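Taking the Kitchen Out of the Interview: A Comparison of Noise Reduction Methods for Spoken Word Recordings

Ghassan Obeidat and Jad Semaan
Audio Production, second-year project report
28 June 2021 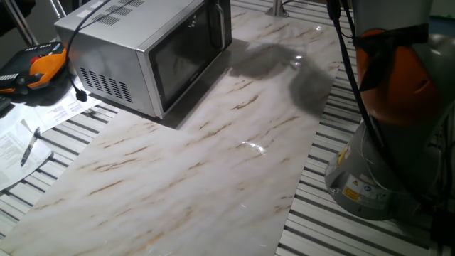 Figure 1. Microwave oven with a dark glass door and a vertical silver handle.

1. Why we picked this topic

We both record a lot of speech. Ghassan edits an oral history series called Prorkthorpe, where most of the guests are interviewed at home, and Jad does sound for short student films. Between us we have lost whole evenings to fridge hum, fan noise and that thin electrical buzz that only shows up once you put your headphones on. When the project list came out and "noise in location recordings" was on it, we signed up within the hour!

Our question was simple. If you have a decent voice recording spoiled by steady household noise, which kind of cleanup gives you the most natural voice at the end, and how long does it take to get there? We wanted an answer that a student with a laptop could use.

2. The recordings

We recorded 31 short clips of speech in a kitchen that belongs to Jad's aunt. Each clip is one person reading a paragraph at normal speaking volume, with one appliance running in the background. We used the microwave, the range hood, the refrigerator and a small desk fan, plus a few clips with everything switched off so that we had something clean to compare against.

The microphone was a small condenser on a short stand, an arm's length from the reader. We recorded at 48 kHz, 24 bit, and left the gain alone once it was set. That last part took discipline, because the range hood is LOUD and it is very tempting to reach for the knob.

We also recorded room tone before each reading. Please do this, always. Two of our three methods depend on it, and we were very happy to have it when we got to the editing stage.

3. The three methods

Method A was a plain equalizer. We cut everything below 80 Hz, then hunted for the worst hum frequencies and notched them out one by one. The mains frequency here is 60 Hz, so the trouble spots were mostly at 120, 180 and 240 Hz.

Method B was a spectral noise reducer that learns a noise profile. You select a stretch of room tone, let the software study it, and then it turns down anything in the recording that looks like the profile. We used a tool called Plullum for this, mostly because the lab machines already had it.

Method C was a mix of the two, with notches first and then a very gentle pass of Plullum, followed by a little manual repair in the spectrogram view. The manual part meant painting over clicks and beeps by hand. It is slow work and strangely relaxing.

4. Listening test

We put together a blind test using a web form that our classmates could open on their own headphones. Listeners heard the untreated clip, then the three cleaned versions in a random order, and gave each version a score for how natural the voice sounded and a second score for how distracting the leftover noise was. A total of 45 people took part, and after throwing out the unfinished forms we had 2,093 individual ratings to work with. We had hoped for a few hundred, so this was a wonderful surprise (and a very long spreadsheet).

All the clips were matched for loudness before they went out. Our first draft of the test skipped this step, and in our own trial run we both kept preferring whichever version was a touch louder. We fixed it before anyone else heard the files.

5. What we found

Method C scored best for naturalness on nearly every clip. The gap was widest on the microwave recordings, where the hum and the fan sit in different parts of the spectrum. Notching the hum first meant that the noise reducer had less to do, and the voice kept its body.

Method B on its own was the quietest, and listeners gave it the best marks for leftover noise. But it lost points for naturalness when we pushed it. Past a certain setting you get that watery, chirping sound behind the consonants, and once you have heard it you can't stop hearing it. Several people wrote "underwater" in the comment box.

Method A was last overall, although it did very well on the refrigerator. A steady low hum with little hiss on top is an ideal job for a few narrow cuts, and it took us under five minutes per clip.

The range hood beat all three methods. It is broad, it is loud, and it overlaps with the voice almost everywhere. Our best result there was still worse than an untreated refrigerator clip.

6. Time spent

Method A was fastest, Method B close behind. Method C took around 31 minutes per clip at first and came down a lot as we got used to the spectrogram. For a one-hour interview we would run the notches and the gentle pass over everything, then save hand repair for the passages that matter most.

7. Problems and things to change

Our readers were all adults with fairly low voices, so we can't say much about how these methods treat children or higher voices. We would also like to try a second microphone position. Moving closer may do more good than any plug-in, and we only thought of testing that after the kitchen was no longer available.

Jad wants to repeat the test in December with two finished interviews from Prorkthorpe, using full conversations in place of read paragraphs. Ghassan wants to try the same clips with a different noise reducer to see whether the chirping is particular to Plullum or comes with the territory.

8. Files

The original clips, the room tone and all cleaned versions are in the shared department folder under "kitchen_speech". The settings for each clip are in the text file beside it. The ratings spreadsheet is in the same place, with the listeners' names removed.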